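Preguntas frecuentes sobre el cuidado de tablas y utensilios de bambú y madera

Desde que abrimos el taller recibimos casi las mismas consultas por correo, por teléfono y hasta en la panadería de la esquina, así que las hemos ido reuniendo en esta página con todo el cariño (y con algo de paciencia, que tampoco viene mal). Si no encuentras la tuya, escríbenos y la añadiremos. Última revisión: 22 de octubre de 2020.

¿Puedo meter la tabla en el lavavajillas?

No, por favor. Sabemos que después de una cena larga apetece meterlo todo y cerrar la puerta, pero el calor y tantas horas de humedad abren las juntas y acaban combando la pieza. Con agua templada, un poco de jabón suave y un estropajo que no raye tienes de sobra. Enjuágala por las dos caras, aunque solo hayas usado una, sécala con un paño y déjala de canto hasta la mañana siguiente.

¿Cada cuánto hay que darle aceite?

Depende muchísimo del uso y del clima de tu casa. Una tabla que trabaja a diario agradece una mano de aceite al mes; una que sale solo cuando hay invitados puede pasar bastante más tiempo sin él. La prueba que hacemos en el taller es echar unas gotas de agua: si se quedan redonditas en la superficie, todo va bien, y si la tabla se las bebe enseguida, toca aceitar.

¿Qué aceite me recomendáis?

Aceite mineral de uso alimentario, sin perfume. Nosotros preparamos el Puvwood, que lleva además una parte de cera de abeja y deja un tacto muy agradable, pero cualquier aceite mineral apto para alimentos te servirá. El de oliva y el de girasol mejor los dejas para la ensalada – con los meses se enrancian y el olor no hay quien lo quite. Si tienes la mezcla Zerska, la que vendíamos antes, puedes terminarla sin problema, siempre que huela bien.

¿Para qué sirve la ranura que rodea algunas tablas?

Para recoger el jugo de la carne, del tomate o de la sandía antes de que llegue a la encimera. Si vas a trinchar un asado, usa la cara con ranura; para picar perejil o cortar pan resulta más cómoda la lisa. Eso sí, al lavarla pasa bien el cepillo por dentro, que ahí se esconden las miguitas.
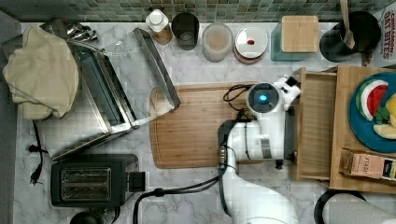 ¿El bambú es mejor que la madera?

¡La pregunta eterna! El bambú es en realidad una hierba, crece muy deprisa y da tablas ligeras y bastante duras. La madera de haya o de nogal suele ser algo más amable con el filo del cuchillo. En mi casa conviven las dos y no se pelean. Si afilas poco y te importa el peso, yo iría a por el bambú; si tienes cuchillos finos a los que quieres mucho, a por la madera.

Mi tabla huele a cebolla, ¿qué hago?

Espolvorea sal gruesa, frota con medio limón por la parte cortada, espera un ratito y enjuaga. Con el ajo a veces hay que repetir. Después del limón conviene dejarla secar bien y darle aceite, pues la superficie se queda un poco sedienta.

¿Se puede usar la misma tabla para carne cruda y para verdura?

Preferimos tener 2, una para cada cosa, y marcarlas en el canto para que toda la familia sepa cuál es cuál. Si en tu cocina solo cabe una, corta primero la verdura, retírala, y deja la carne para el final. Luego lávala enseguida con agua bien caliente y jabón, sin dejarla en remojo.

¿Dónde la guardo si tengo poco sitio?

De pie, con aire por ambos lados y lejos del horno. Una cocina pequeña da para mucho cuando cada cosa tiene su rincón, y una tabla apoyada en la pared ocupa poquísimo.

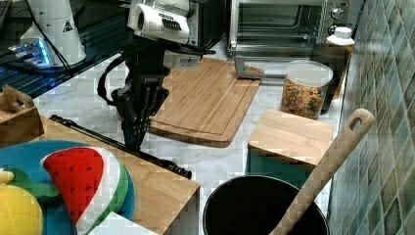 Lo que no aconsejamos es guardarla tumbada y todavía húmeda sobre la encimera, sobre todo si es de piedra, porque la cara de abajo no respira y empiezan a salir manchas oscuras. Si no te queda otro remedio, ponle unas patitas de goma. Las del modelo Vallance se atornillan; las del Barbier van a presión y se quitan para lavar.

¿Reparáis tablas agrietadas?

Sí, siempre que la grieta no la cruce entera. De eso se ocupa Dennis Naylor, que lija, encola y vuelve a aceitar la pieza con una calma envidiable. El arreglo tarda 9 días, y en marzo cerramos el taller para hacer inventario, así que durante ese mes no recogemos encargos. Mándanos antes una foto de la grieta por las dos caras y te diremos si merece la pena.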